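双腕データの時刻合わせと、袋の作業のラベル付け手順

この手順書は、双腕アームで集めた模倣学習用の記録を、学習に使える形に直す方法を説明します。Drodik という社内の変換スクリプトを使いますが、考え方は他の道具でも同じです。日本語は私の母語ではありませんので、読みにくい所がありましたらお知らせください。

最終更新:2021-04-10

1. 準備するもの
・固定カメラの動画と、手首カメラの動画
・左右の腕の関節角度の記録
・Drodik の設定ファイル(Achterberg フォルダの中にあります)
記録は一回の試行ごとに一つのフォルダに入れてください。フォルダ名に空白を入れると、変換が途中で止まります。

2. 時刻を合わせる
関節角度の記録とカメラの動画では、時計が違います。最初に、関節角度の時刻を基準として決めます。次に、それぞれの動画について、グリッパーが最初に閉じ始めるコマを探し、関節側の同じ出来事と比べます。差が出たら、その値を設定ファイルの offset に書きます。単位はミリ秒です。
私たちの記録では、手首カメラが 39 ミリ秒遅れていました。この値はカメラをつなぎ直すと変わりますので、前の日の値をそのまま使わないでください。差が 200 ミリ秒を超えた試行は、直さずに除外します。

3. 区間に分ける
一つの試行を「近づく」「つかむ」「保つ」「動かす」「放す」の区間に分けます。左右の腕は別々に分けてください。初めの版では両腕に同じ区間を付けましたが、片方が待っている間に、もう片方の動作が見えなくなる問題がありました。
「つかむ」の始まりは、指が物に触れたコマです。指令が出たコマにすると、薄い物のときにずれが大きくなります。

4. 袋のときの注意
固い物なら、指の開き幅を見れば、つかんだかどうかはだいたい分かります。ポリ袋ではこの方法が使えません。袋の厚さがほとんどないので、何もつかんでいないときと値がほぼ同じになります。そのため、ラベルを付ける人が二つの視点を同時に開いて、目で判断します。

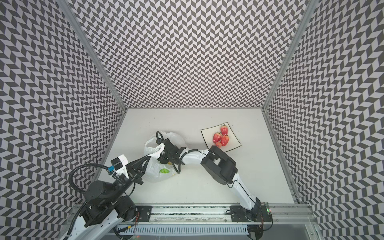
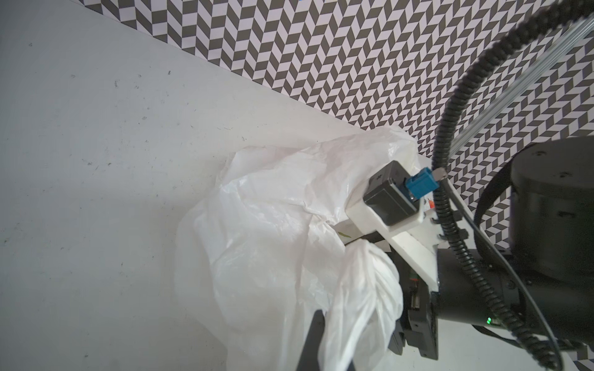
区間の境目で迷ったときは、まず固定カメラで両腕の役割を決め、その後で手首カメラを見て時刻を細かく直します。逆の順番にすると、手首カメラの画面はしわの寄った白い袋が大きな部分を占めるため、どちらの腕が何をしているのか分からなくなります。一枚目のコマなら、右の腕は持ち手をはさんでいるので「保つ」の候補、左の腕は袋の横に当たっているので「つかむ」の候補と考えます。ただし一コマだけで決めないで、前後のコマも必ず確認してください。袋のひだが指の一部を隠しているコマでは、接触の時刻を推定で書かず、flag の欄に occluded と入れます。

5. 確認と書き出し
ラベルが終わったら、Drodik の check を実行します。区間の重なりと抜けが表示されますので、全部直してから export を実行してください。
7月の記録では、2,582 区間のうち 31 区間で、二人の判断が合いませんでした。ほとんどが「つかむ」と「保つ」の境目です。この 31 区間は Lyle Nguyen-Tran と私で見直し、決められなかったものは学習から外しました。

6. 分かったこと
左右を別々に区切ったデータで学習した方策は、両腕に同じ区間を付けたデータのときより、待つべき腕が先に動く失敗が減りました。ただし、比べたのは Sisham の設定だけです。Drelden の設定ではまだ試していません。

設定ファイルの見本は Achterberg フォルダの sample_offset にあります。コピーしてから編集してください。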